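Moving the microwave out of the kitchen and onto its own round table was supposed to take a lunch break. A thread, for anyone else who shares an office appliance with people they otherwise like.

Background: the kitchen at Bustitz is a corridor with a sink in it. Two people can pass each other if one of them is holding their breath. The microwave lived on the counter over the dishwasher, so any time it was in use the dishwasher was closed for business, and the other way around.

Loubna El Fassi proposed the round table. It had been sitting in the back since we gave up on having a "huddle zone," and she pointed out that the only thing that had ever huddled there was coats.

Objections were raised. Tanner Ouellet wanted to know where the crumbs would go. Loubna said the same place they go now, Tanner, which is everywhere.

So it moved on a Friday. Round table, white microwave, one plate, one banana. The banana was my contribution to the opening ceremony.

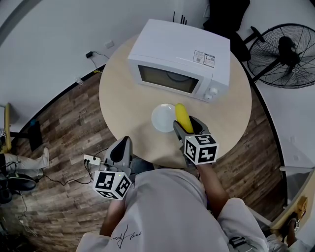
The new breakfast bar. Two knobs, no buttons, no clock to blink at you.

I want to speak up for the two-knob microwave. Our old one had a keypad with a setting for baked potato, a setting for "beverage," and a setting I believe was just a picture of a fish. In six years I saw people use exactly one button, and it was the one that adds 30 seconds.

With knobs you turn one for how hot and one for how long. My grandmother could work it. My nephew could work it, and we should probably keep him away from it.

The downside is precision. Anything under a minute is a matter of faith. You nudge the dial, it dings, you nudge it again with more conviction, and now your oatmeal is on the ceiling.

Loubna has written house rules. They're on a card, they're short, and I agree with all of them except the one about fish, where I'd go further.

Cover your food. Wipe the turntable if you did something to it. Plate goes back on the table, and by plate she means washed plate. Don't walk off and leave your lunch in there as a placeholder.

The last one is aimed at a specific person who once left a bowl of lentils in there for 21 minutes while he took a call from the Danincombe people. He knows. He's been very quiet in this thread.

Also under discussion: a round table has no back. On a counter you can shove things against the wall and call it tidy. On a circle everything you put down looks like it's on display, including a fork with egg on it.

I've come around to it though. Since the move the table has been wiped more often than the kitchen counter was in all of June, mostly out of embarrassment.
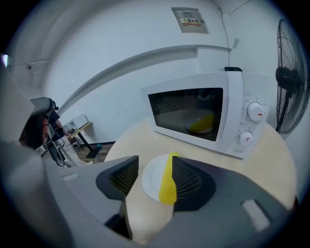 Can you heat food on an ordinary plate, or does it have to say microwave safe?
Look for the mark on the bottom, and if there isn't one, skip it. Anything with a metallic rim stays out no matter what the bottom says.

Thanks to the person from the Udari team who asked that one out loud, because I've been guessing since college.

Tanner would now like a second table for the toaster. Loubna has told him to bring it up after he finds the lid to the butter dish.

Updates if the butter lid surfaces. I'm going to go eat a banana.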